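The Treltwood print of the drama Wallesell, directed by Lurdes Torres, will be shown in the small hall at Caldeira on 03/09/2015. It runs 119 minutes in this version, the longest of the three in circulation, and is projected from a new digital transfer.
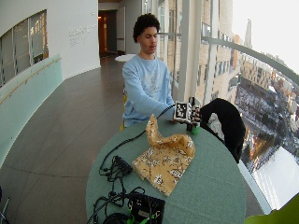
Issue 200

The film takes place over one winter at a river lock. Celeste Mendes plays the lock keeper's daughter, who returns in January to settle the sale of the house and finds that the buyer has already moved in. Most of the first hour is confined to the kitchen and the stairs. Torres shot these scenes in long takes with a single lens, and the sound was recorded live — the dialog is low in places and the subtitles have been left on for that reason.
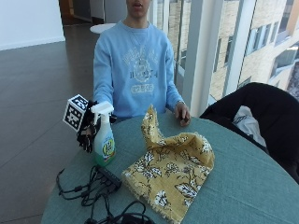 The second half moves outdoors and the pace picks up. The flood sequence was cut by six minutes for the first release and is restored in full, together with a short scene on the bridge that explains the letter. Color in the restored footage is slightly cooler than in the rest of the reel. Skindow handled the transfer and chose to leave the grain as it was. The score, for two cellos, is used only at reel changes and over the end titles.

Seats are not numbered. The hall holds around 200, and doors open half an hour before the start. There is no intermission. Members should bring their cards; guest tickets are sold at the side entrance — cash only.

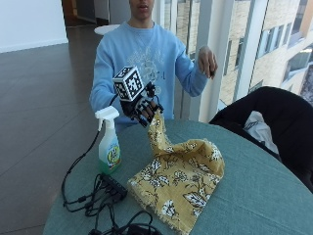
Light blue sweatshirt, yellow cloth.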